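A visit to the Arsenault workshop

Mélanie Beaulieu met us at the door and took us straight to the folding tables. Arsenault rents one large hall in Cludham, with pipes and ducts across the ceiling, and most of the day's work there is laundry: shirts, jeans and whatever else has to be laid out and folded. 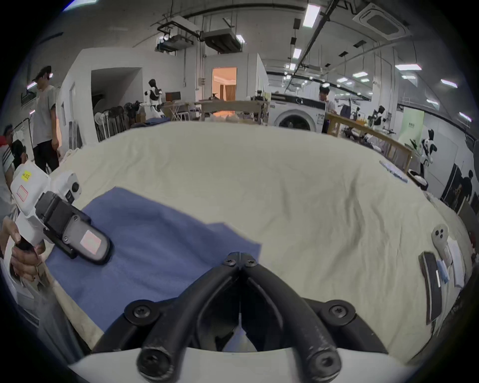

Cludham, August 16, 2021 – The tables are covered with a plain cloth, and it wrinkles as soon as anyone works on it. Sheldon Doucette told us they gave up ironing it in February. A blue garment was being handled during our visit, and he was in no hurry with it.

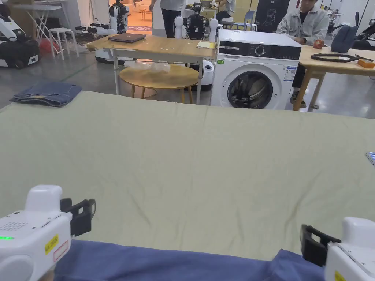
The washing machine is a front loader and gets less use than I expected. Most items are folded many times between washes – the log for one shirt stood at 291. We stayed for 2 hours and were shown the clothes rack last.

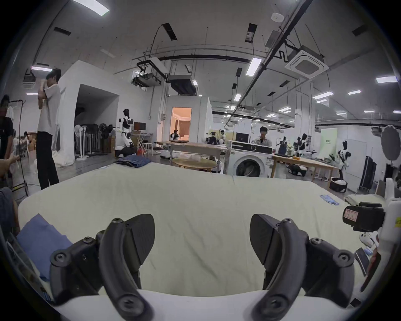
A folded striped garment at the far end of the table, Arsenault workshop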